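I have been helping with the Cordero robotics club for long enough now that parents ask me for advice in the grocery store, and the thing they ask most is whether their kid should be in the competition group or the "other" group. They always say it like that, the other group, as if it's where we park the kids who can't drive the thing. So let me put this down in writing, because I've given the speech next to the frozen peas one too many times.

I think the other group is where most of the learning happens, and I think we should stop running the whole year around the tournament.

Some background if you're new. We have two tracks. One builds for the Skolodach regional, which is in February and eats everything from Thanksgiving on. The other one does what we call table work, where a small team gets an arm, a table, and a bunch of everyday stuff to pick up and put somewhere. No scoreboard, no pit, no matching T-shirts (they asked for T-shirts, I'm working on it). They pick a task, they try it over and over, and they write down what went on. At the end of the term they show the rest of us.

When I describe table work to people, I can see them getting bored. Pick up a cup. Put it on a plate. Great, my toddler does that! But your toddler has been practicing since birth and has a really excellent hand. Try explaining to a machine where the cup is, which side to come in from, how hard to squeeze, and what to do when it's half an inch over from where it was last time. I've watched a kid who had coasted through every math class she ever took spend two whole afternoons on "half an inch over." She was furious. She was also more awake than I'd ever seen her.
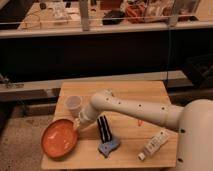
And the objects matter, which is a thing I didn't get until I'd been at it a while. In the tournament you know the game pieces months ahead. They're all the same size and they're made to be grabbed. Teams order the practice set from Drekico the week the game comes out, and by winter break the robot can do that one piece in its sleep and can't do anything else. I don't blame the kids, that's what the rules pay for! But a table with a dish and some odd plastic toy on it asks a different question every time somebody bumps it. A shallow dish is not a cup. Something flat wants a completely different approach from something tall. You can't buy your way past that, you just have to sit there and look at the thing and think.

Abilio Lorente, who runs the competition side and is a friend (still, I hope, after this), says I'm being unfair. His argument is that a deadline makes kids finish, and that table work drifts. He's right about the drifting. We had a team last year that changed its task 3 times and showed up to the final demo with a very nice notebook and not much else. He also says the tournament is the reason kids walk in the door in the first place, and I can't argue with that one either. Nobody's little brother begs to join because he saw a graph of failed grasps.

But look at the numbers we do have. One of our table teams logged 981 tries in a single term. They were shooting for 1000 and ran out of Thursdays. Each try got a line in the notebook saying what they'd changed and what they got. A competition team gets a handful of matches on the day and spends most of the rest of it standing in line. I'd love to hear somebody tell me with a straight face that the second one is better practice.

What bugs me most is the money, though. Nearly everything we raise goes to entry fees, the bus, and spare parts for a robot that gets taken apart in the spring. The table kids share what's left, and with 17 of them signed up for fall, that's a lot of elbows around one arm. If we skipped just the second tournament, the Dononard one, where we have never made it past the morning, we could probably set up another table. Same bunch of kids, twice the turns.

I'm not asking to kill the competition team. I like the noise, I like the bus, I cried at regionals like everybody else. I'd just like us to quit treating the table as the waiting room. Let every kid do one term of it before they choose a track, including the ones who come in already talking about drive trains. Abilio says he'd lose people. Maybe he would, for a few weeks.

The planning meeting is the last one before school starts, and it's open to parents. I'm bringing the notebooks, so come a little early if you want to flip through them.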